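17 comments | 2 reposts | Share this

Gisela Godoy had already put the kettle on when I got to Lindside, and before I had my coat off she was asking me whether I thought a bagel belonged next to a croissant. I said sure, why not? Wrong answer, apparently! "They fight," she said. "Both of them want to be the star. You put a slice of something plain in there and everybody calms down."

If you've been reading this blog for a while you'll know I have a weakness for people who care enormously about small things, and Gisela cares about trays. How they look, what goes on them, where your eye lands first. She ran the counter at a bakery in Brivley for 19 years, and since she retired from that she's been putting together play food sets for nurseries, waiting rooms and the occasional grandparent with a big kitchen floor. She calls the whole business Marikar, after the street she grew up on (she spells it the way her mother did, which she says is wrong).

I asked her how you go from real bread to pretend bread.

"You get up later," she said. Then she thought about it some more while she hunted for the sugar. "At the bakery I had a little girl who came in with her father every morning at seven, and she never wanted to eat anything. She wanted to move things. She would stand at the glass and tell me, that one there, no, put it there. I thought, this child doesn't need a croissant, she needs a tray."

So the trays came first, and the food came after. She's picky about them. She doesn't like anything too deep, because small hands can't get in around the sides, and she won't touch a tray with square corners. ("Have you ever been hit in the shin by one? By a three-year-old?") What she does like is a pattern, and the louder the better. Most people in her line go for plain white or a nice quiet wood, and she thinks that's a grown-up's idea of what a child wants to look at.

"I want leaves, I want flowers, I want birds," she told me. "A child will feed the birds. You give them a bun and a tray with birds on it and I promise you the birds are going to be offered the bun."

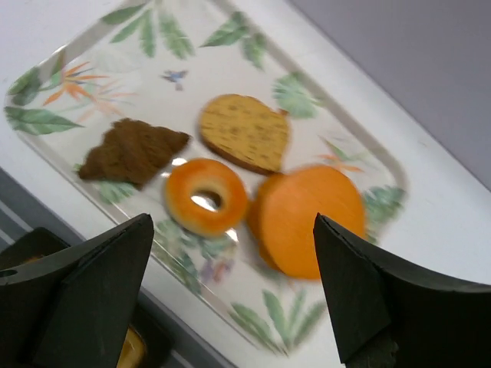
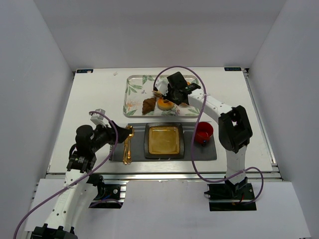
The breakfast tray with the tropical print

I wanted to know who decides what goes in a set, and it turns out there are arguments. Chun-yin Huang, her business partner, does the ordering and keeps the accounts, and he would be happy with fewer shapes and more of each. Gisela wants every piece to be different. They have been having this conversation since the first January they worked together and I got the feeling neither of them would like it to stop.

"Chun-yin says, Gisela, a bun is a bun," she said. "So I put two buns in front of him, a flat one and a fat one, and I said, which one do you want? And he picked the fat one! Right away! So a bun is not a bun."

I got hold of Chun-yin on the phone later, and he remembers it a little differently. "I picked the one that was closer," he said. He also told me that the croissant is the piece they get asked to replace most often. Kids carry it off. They find it in coat pockets, in a dollhouse, under a car seat. One nursery over in Stomusstead asked for a second one in the same month, and then wrote back a week later to say both had been found in the fish tank.

The croissant is Gisela's favorite too, for what it's worth. She likes it dark. She had a long running battle with a supplier who kept sending her a pale one, and she can still get pretty heated on the subject. "A pale croissant is a sad thing," she said. "I wouldn't have sold it, why would I let a child sell it?" I pointed out that plenty of people like them pale and she just looked at me over her glasses and poured the tea.

We got on to the bagel after that (I'd been wanting to get back to the bagel). Her feeling is that it's the cleverest piece on any tray, on account of the hole. Children put it on a finger, they look through it, they wear it as a bracelet, they roll it along the table to see how far it'll go. A slice of bread gets handed to people and an orange bun gets hugged -- those were her words -- but the bagel gets used for everything except breakfast.

Does she ever just tip it all out and let them get on with it?

"Never! You set it out nicely first. Always." She was very firm about this one. "They're going to wreck it, of course they are, that's the game. But if it starts out nicely then they know what nice looks like, and sometimes, not every time, they put it back."

I asked for her method, so here it is, more or less as she gave it to me. Start in the middle and work out. Don't line things up in rows like a parking lot. Turn the tray a little if it looks stiff. Let the pieces sit close enough to be friendly but leave some of the pattern showing, or what did you buy the pattern for? And put the biggest piece to one side, never dead center, "or it looks like a hat."

I tried it myself on her kitchen table with a plain tray and some odds and ends, and I'd like to report that I have a gift for it. I do not. She let me go for a good while before she reached over and moved one muffin and the whole thing looked better. It was pretty annoying!

The next set she wants to do is soup. I said you can't arrange soup, and she said that's what everybody tells her. Mei-kuen Tsai, who runs the playroom in Brivley where most of the new pieces get tried out, has already asked for dumplings to go with it, and Gisela is thinking it over. She has opinions on dumplings. I had to catch the 4:15 bus so I only got the first half of them, but she's promised me the rest next time, plus a real bun, a fat one.

17 comments | Share this | Leave a comment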